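Bin Picking by Subscription: Three Weeks With the Betel Kit

August 13, 2018
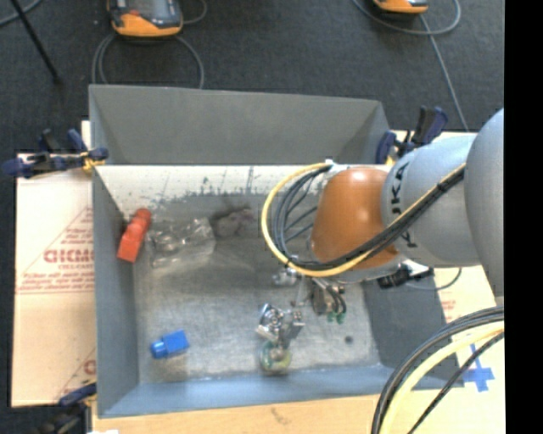

Mixed-item picking is sold in two ways. The first is a full cell, engineered and installed by an integrator, with a price to match. The second is a kit that goes onto an arm the buyer already has. Betel belongs to the second group. The package from Ekport consists of a gripper, a control box, a software license and a remote support plan. The arm, the bin and the bench are left to the customer.

We ran the kit for three weeks in our test room. Ekport lent the hardware and had no say in the test plan.

What is in the package

The gripper bolts to a standard flange with an adapter plate. Adapters for the more common arms come with the kit; others are quoted separately. The control box takes power and network on one side and tool cables on the other. Ekport supplies the cable set in a single length, too long for a small arm and barely enough for a large one. Plan the route before tightening anything. A loop left at the wrist must be generous enough for the last joint to turn through its full working range, and it must not hang below the tool when the wrist tilts. We rerouted ours twice.

The printed manual covers mounting well and cable dressing in one paragraph. The paragraph should be a chapter.

Fixing the bin

Betel plans each pick against a stored model of the bin. If the bin moves after calibration, every wall in that model is wrong by the same distance. Ekport recommends a bolted fixture for production and accepts bench clamps for trials. Clamps on the rim held our metal bin well enough, but they have a cost: handles that stand above the rim have to be entered in the software as keep-out zones, and each zone removes some approach angles. Keep handles pointing outward where possible, and enter them before the first run at speed.

Bare sheet metal is a hard case for any vision system. Scuffed floors throw cloudy reflections that change with the lighting, and clear plastic bags are worse, with bright glints along the folds and little usable surface between them. Betel has an exposure setting for shiny bins. It is off by default and buried in the second menu level. Turn it on.

Test results

Each test round was 100 picks from a mixed load of rigid blocks, soft items, bagged goods and small metal parts. Items were returned to the bin by hand between picks, in no set position.

Rigid blocks gave little trouble, including those leaning on a wall. The planner approaches a leaning block from its open side and draws it away from the wall before lifting, and the motion is slow but repeatable. Soft items were picked reliably once the closing force was reduced. Small metal parts were the weak point. The fingertips need a nearly vertical approach to get hold of a thin part on a flat floor, and in the corners the wrist runs out of room. The software marks such items as unreachable and moves on to the next candidate. It doesn't stir the bin to free them; Ekport lists that function for the September release.

Bagged goods fell between the two. A crumpled bag offers many possible grip points, and the planner tends to choose the brightest fold.

Over the whole loan period we logged 3119 picks. The fingertips showed light wear and were not replaced. One fault, E3, stopped the system on three occasions. Support traced it to a tool connector that had not been fully seated.

Service and competition

The support plan is a large part of the price. Questions sent in the morning were answered the same day, usually with a changed configuration file attached. Updates install from the control box and require a restart, after which calibration has to be checked again. The check takes a few minutes with the supplied target.

The nearest rival is the Stasiv kit, with a simpler suction tool and a lower entry price. It suits cartons and flat goods. Roritska sells planning software alone, for shops that have settled on their own gripper. Neither handles as wide a mix in one bin.

Ekport rates the Betel gripper for 2000 hours between services. The loan was too short to test that figure. Buyers should ask for the service terms in writing, with fingertip sets priced separately, and should budget for a second cable set if more than one arm will share the kit.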